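Ultcombe parcel thefts

The Ultcombe parcel thefts were a series of thefts from a package sorting depot in Ultcombe, the seat of Dreneck County.

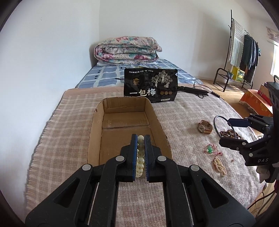

A string of pale beads and an open cardboard box

The thefts took place over 14 months and involved 287 packages handled by the delivery company Wotik. Most of the missing packages held jewelry, watches, and other small goods. A night shift supervisor, Vangelis Vlachopoulos, was charged first, but the case against him was dropped after errors were found in the depot's access records. A former contractor, Jelle De Smet, later pleaded guilty. The case led to changes in how the county prosecutor's office handles electronic door logs and similar records.

Background

Wotik opened its Ultcombe depot in a former furniture warehouse on the east side of the town. Packages arrived by truck in the evening, were sorted overnight, and left on delivery vans before 7 a.m. Items with a declared value above a set limit were kept in a locked cage at the north end of the building. Staff entered the cage with a plastic card, and each use of a card was stored in a log with the card number and the time.

The card system was installed and maintained by Szewczyk, a security contractor. Under its contract with Wotik, Szewczyk also issued new cards, canceled old ones, and kept the master list of which card belonged to which worker. Wotik managers could read the log but could not change it.

There were no cameras inside the cage. Two cameras covered the main doors and the loading area, and their recordings were kept for 21 days.

Thefts

The first losses were treated as ordinary delivery errors. Customers reported that packages had not arrived, or had arrived with the tape cut and the contents missing, and Wotik paid the claims one at a time. A claims clerk at the company's regional office noticed that many of the missing packages had been scanned into the Ultcombe cage and had no scan afterward. An internal review then compared claims with cage records and found a pattern going back several months.

The packages were taken in small numbers, usually two or three in a night, and there were weeks with no losses at all. Empty packaging was found on several occasions in a recycling container behind a neighboring business. Wotik reported the matter to the Ultcombe Police Department and turned over the access log, the shift schedules, and the claims files.

Investigation and first arrest

Detectives matched the times of the last scans against the door log. Card number 77 had been used to enter the cage on nearly every night when packages went missing. The master list showed that card as belonging to Vlachopoulos, who had worked at the depot since it opened and was then in charge of the night shift.

Vlachopoulos was arrested at his home in March and charged with grand theft and possession of stolen property. The second charge was based on a watch found during the search, which police believed had come from one of the packages. He denied both charges and said he had bought the watch at a store. He spent nine days in the Dreneck County Jail before posting bail. Wotik placed him on unpaid leave and ended his employment the following month.

The local newspaper published his name and booking photograph on its front page. He later said in a court filing that he and his family received threatening phone calls after the report appeared, and that his landlord declined to renew his lease.

Collapse of the case

The defense asked for the complete data from the card system, including the records of when cards were issued and reassigned. Prosecutors had until then relied on a printed summary supplied by Wotik. Szewczyk produced the full file after a court order. It contained 2847 entries, many of which did not appear in the summary.

An engineer hired by the defense found that card 77 had been reported as damaged and replaced early in the period of the thefts. Vlachopoulos had received a new card with a different number. The old card should have been canceled, but it remained active, and the master list continued to show it under his name. On 31 of the nights in question, both cards had been used within minutes of each other at doors on opposite sides of the building. On six other nights, card 77 was used while Vlachopoulos was on vacation – a fact that could have been checked against the shift schedules already held by police.

The watch was also accounted for. Its serial number did not match any item in the claims files, and a store in a nearby town confirmed the sale. The prosecutor's office moved to dismiss all charges, and the judge granted the motion the same day.

Second arrest and plea

Attention then turned to people who had been able to obtain the damaged card. Service records showed that it had been handed to De Smet, a technician who visited the depot for Szewczyk under a temporary contract. He had continued to enter the building after that contract ended. Guards at the loading area told investigators that they knew him by sight and had not asked for identification.

Police searched a rented storage unit in De Smet's name and recovered 64 items listed in the claims files. Records from two online sales accounts linked him to the sale of others. He was charged with grand theft, burglary, and dealing in stolen property.

De Smet pleaded guilty to the theft and burglary counts under an agreement in which the remaining count was dropped. On June 13, 2025, the Dreneck County Superior Court sentenced him to four years in prison and ordered him to pay restitution to Wotik and to customers whose losses had not been fully covered. He did not appeal.

Civil case

Vlachopoulos sued Wotik, Szewczyk, and the town of Ultcombe. The complaint said that the printed summary had been prepared carelessly, that the card list had not been kept up to date, and that detectives had failed to compare the log with the vacation records. Szewczyk argued that its contract made Wotik responsible for reporting changes in card holders. Wotik said the replacement had been reported in an email, a copy of which was attached to its reply.

The claims against the two companies were settled on terms that were not made public. The claim against the town was settled separately. The town did not admit fault, but agreed to issue a written statement that Vlachopoulos had no part in the thefts. The statement was read aloud at a regular meeting of the town council and posted on the police department's website.

Effects

The county prosecutor's office adopted a written rule on electronic access records. Charges that depend mainly on such records now require the original data, including the history of each card or code, and a check against at least one independent source such as time sheets or video. Summaries prepared by a private company may be used to guide an investigation but not as the only basis for an arrest warrant request.

The police department stopped releasing booking photographs before a first court appearance, except where a suspect is being sought. Wotik installed cameras in the cage area and replaced the card system with one run by its own staff. It later moved high-value packages out of Ultcombe to a larger depot, and the cage was taken down.

See also

Access control
Chain of custody
Package theft
Wrongful arrest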